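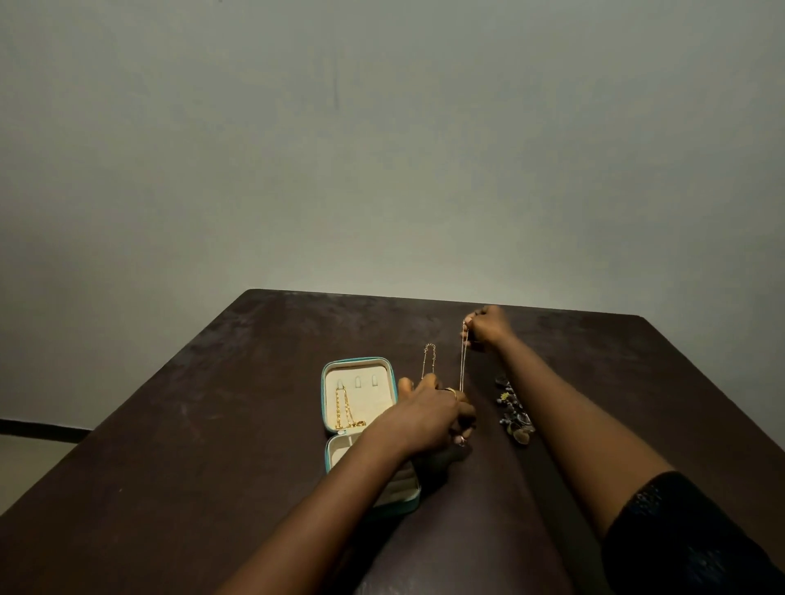 The Steststead Message Desk was a volunteer service that helped people displaced by the Luo River flood find their relatives and keep in touch with them. It ran for 71 days out of the school gymnasium in Steststead, the larger of the 2 towns that took in families from the low-lying streets of Fliltthorpe, and it is still remembered fondly in both places.

Background

The river came over its banks in September, late in the evening, and families left Fliltthorpe in whatever car, truck or school bus had room for them. Many got separated along the way. Cell service was out across most of the valley, and by the next morning the gymnasium was holding around 600 people, a good number of whom had no idea where a parent, a child or a neighbor had ended up.

Origins

Lingyun Xue, a school librarian who had grown up in Fliltthorpe, began by writing down names in a spiral notebook and reading them over the telephone to the shelter in Clirard, the other host town, whose landline still worked. People lined up to speak with her before she had so much as found a chair. Within a few days the notebook had given way to index cards filed by last name, and then to a shared list kept on computers brought over from the library.

Operation

Anyone could leave a message at the desk, and it did not have to be urgent. Alongside the searches for missing family there were birthday greetings, recipes, apologies and a long-running exchange between two sisters about the whereabouts of a cat. Those who were uneasy with a keyboard could dictate, and helpers were asked to write exactly what was said, spelling out nicknames and all. Evening classes in e-mail grew out of this, and ran for 30 minutes at a time so that everyone could have a turn.

Later years

The desk closed when the last families moved into longer-term housing. The index cards went to the Clirard town library, where former residents may ask to read their own. Xue's notebook stayed with her family until Apr 12, 2025, when it was lent to the same library for display.

See also

Luo River flood
Clirard town library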